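2023-02-04

**Cekix to open shared kitchen and food business center in former Brarkus building**

Cekix, the cooperative that rents work space to small food producers, will open its second shared kitchen this spring in the former Brarkus warehouse. The site has 12 separate cooking stations, a cold store, a packing room and a small classroom. Producers can rent a station by the half day, with no long-term contract.

The cooperative signed the lease in December after a two-year search for a building with enough drainage and a loading door at street level. Work on the floors and ventilation is under way. The electrical work is finished.

"We had a waiting list at our first kitchen that we could not shorten," said Veerle Mertens, director of Cekix. "People were baking at home at night and turning down orders. They asked us for more hours, and we didn't have any left to give them."
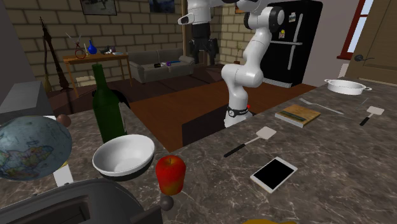 Cekix was started by bakers who wanted to split the cost of one oven. It now has 226 members, among them jam makers, caterers, two coffee roasters and a maker of frozen dumplings. Members pay a yearly fee and an hourly rate. Non-members may use the new site at a higher rate when stations are free.

The Brarkus building covers 624 square meters on one floor. Brarkus moved its storage business out of the city and the building had been vacant. The brick front and the old sign will stay. The roof was replaced by the owner before the lease began.

Jelle Verschueren, who manages the building work, said most of the budget went into things visitors will not notice. "Grease traps, drains, air handling. The old floor sloped the wrong way in half the building. We had to take it up and pour it again."

**Rental terms**

Half-day rentals run from 6 a.m. to 1 p.m. and from 2 p.m. to 9 p.m. The hour between them is for cleaning. Night rentals will be offered to bakers only, at least for the first season. Each renter must hold a current food safety certificate and carry liability insurance. A refundable deposit of 500 euros covers keys, shared equipment and cleaning.
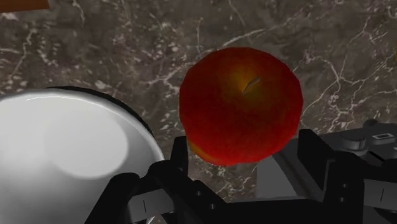

Storage is rented apart from the stations. Dry storage comes in lockable cages, and cold storage is by the shelf. Renters may not leave goods in the packing room overnight.

The first tenant to sign is Phùng, a family company that makes soup bases and sauces for restaurants. It will take one station five mornings a week. Zirunance, which delivers produce boxes, will use part of the loading area on afternoons when no other deliveries are planned.

**Classes**

The classroom will seat small groups for courses on labeling, pricing, shelf life and bookkeeping. Jasper Leemans will teach the first course, on working out the true cost of a product. Course fees are included for members in their first year. Others can pay per session.
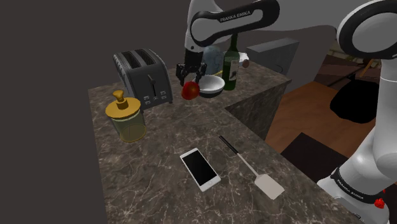 Gerrit De Bruijn, a member since the first year, will run the help desk on weekday mornings. He will answer questions about permits and help new renters fill out their forms.

Applications for stations open next month. Current members on the waiting list will be contacted first, in the order they signed up. Remaining half days will then be offered to new applicants. Tours of the building will be given once the floors are finished, and dates will be posted at the front desk of the existing kitchen.

**About Cekix**

Cekix is a member-owned cooperative that provides licensed kitchen space, storage and training to small food businesses. Any surplus goes back into equipment and repairs.

**Press contact**

Kristof Van Beek, communications, Cekix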